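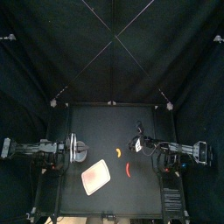 Inside the black enclosure at the Grullham lab, with the toy banana, the red toy and the white tray on the table.

I'd been asking to see the Godoy project ever since Silviu Filip talked about it last October, so when Grullham opened its doors on 4/13/26 I was on the early train. It was worth every minute!

The question they're working on is easy to say and hard to answer: if you teach a two-armed robot a chore by guiding it through the motions, which of your demonstrations does it learn the most from? The usual habit is to collect as many clean, smooth runs as you can. Fumiko Furukawa, who ran our tour, has been collecting messy ones on purpose. Her operators start a task, let the grip drift a little, and then recover. She calls these "repair runs" and mixes them in with the ordinary ones.

Her result so far is that a policy trained on the mix gets itself out of trouble more often than one trained on clean runs alone, with the same total amount of robot time. The plots she showed us had a clear gap for picking up small toy food and a much smaller one for flat, round objects, and she was very open about the second part. Ibsa Gebremichael thinks flat things fail for a different reason (the fingers come in at a poor angle, and no amount of recovering fixes that). They disagreed about it in front of us for a good few minutes — easily my favorite part of the visit.

I loved how small the whole setup is. Two arms face each other across a dark table, under a black fabric canopy on a frame, and the right one has a little white camera housing at the wrist. I had pictured something the size of a garage.

Someone from the Lelley group asked whether repair runs would help with cloth. Fumiko said they haven't tried it and she wouldn't guess. The write-up is still in draft, but Younes Sqalli took down email addresses for anyone who wants a copy, and mine is on the list.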